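ロボット実習II 配布プリント 第4回
手で教える、遠隔で教える
2018年11月14日

前回の宿題、出してくれた人ありがとう!コメントは来週返します(字が汚いのは許してください)。今回はいよいよ教示、つまりロボットに作業を見せて覚えてもらうところに入ります。私はこの単元がいちばん好きなので、たぶん話が長くなります。

1. 二つのやり方

一つめは直接教示。腕を手でつかんで、ぐいっと動かして、その関節角を記録していく方法です。重力補償が入っていれば片手でもけっこう軽く動きます。先週さわった人は「思ったより素直だな」と感じたんじゃないかな。手首の向きを細かく決めたいときは断然こっちです。力加減が自分の手に返ってくるので、当たった、引っかかった、というのがすぐわかります。

困るのは、自分の体が邪魔になること。カメラ画像も一緒に記録する場合、教えている人の腕や頭がばっちり写り込みます。学習したあと、本番では人の腕がない画像が入ってくるわけで、これがなかなか厄介なんです。

二つめは遠隔操作。手元のコントローラを動かして、離れたところから腕を動かします。うちの授業では操作用ソフトにNatnessを使います。画像に人が入らないし、シミュレータの中の腕にも同じ操作系がそのまま使えるのがうれしいところ。ただ、手応えは返ってきません。押しつけすぎても手には何も感じないので、目で見るしかない。最初はみんな奥行きで苦労します。私もいまだに苦労します。

2. 何を記録するか

Natnessの標準設定では、関節角、手先の位置と姿勢、グリッパの開き幅、それからカメラ画像が、同じ時刻印つきで保存されます。周期は毎秒30回。グリッパの開閉指令と実際の開き幅は別の列に入るので、読み込むときに取り違えないこと!去年これで丸一日つぶした班がありました。

一回ぶんの記録を「エピソード」と呼びます。始まりは腕が初期姿勢にある時点、終わりは手を開いて少し上に逃げた時点にそろえてください。終わりがばらばらだと、学習した方策が最後に変な動きをします。つかんだものを置いたあと、またつかみに行ったりするんですよ。見ているぶんにはかわいいけど、点はあげられません。

3. よい見本、悪い見本

上手にやろうとしすぎないでください。これは毎年言っています。速くてきれいな見本ばかり集めると、少しずれたときにどう戻るかがデータに入りません。ちょっと外して、直して、つかむ。そういう記録が混ざっているほうが強いんです。

逆に困るのは「迷い」です。途中で止まって考えこむと、止まっている区間もそのまま学習されてしまいます。ひどいときは、そこで本当に固まります。考えるのは始める前に。

共同研究先のEvangelistaにいるJailson Medeirosさんに前に見てもらったときは、班の中で進入方向がそろっていない点を指摘されました。右から入る人と左から入る人がいると、単純な回帰で学習した場合、間をとって真ん中に突っ込むことがあります。班で先に方針を決めておきましょう。

4. 今週の実習

シミュレータSastikの中で、皿の課題を遠隔操作で教えます。各班43エピソード。全部終わったら、配布済みのスクリプトで長さの分布を出してください。499ステップを超えたエピソードはスクリプトがはじくので、そのぶんは録り直しです。

提出するもの
・記録ファイル一式
・長さの分布の図
・うまくいかなかったエピソードを一つ選んで、どこで何が起きたかを書いたメモ(A4半分くらい)

メモは正直に書いてくれれば大丈夫。失敗の中身を読むのが楽しみなので、いちばん派手なのを選んでください。なお実機のほうはInida棟の67番室、予約表は入口の横に貼ってあります。

5. 手を開くタイミング

最後に、遠隔操作でいちばん差が出る「放す瞬間」の話をさせてください。物をどの高さで開くか、どの向きで下ろすかは、口で説明するより自分の手でやってみたほうが早いんですが、見るポイントだけ先に書いておきます。まず、物の底と置き場所のすきま。次に、隣にあるもの。青緑の小さな立方体を二本指ではさんで、からし色っぽい丸皿の右寄りの上まで持ってきたこの状態だと、すぐ左に平たいカードがありますよね。私なら、ここで一度視点を切り替えて、カードとの間隔と皿までの高さを別々に確かめます。真横に近い視点なら高さが読みやすいし、上からの視点なら左右の余裕がわかる。一つの視点だけで両方を判断しようとすると、けっこうだまされます。それから、指を開くときは指先が外へ広がるぶんも考えに入れること。間隔が心配なら手首を回して、開く方向をカードからそらしてしまうのも手です。そのときは班の全員が同じ向きに回すよう、録り始める前に決めておいてください。

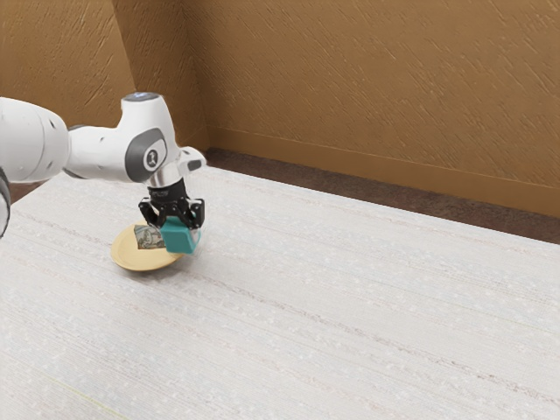
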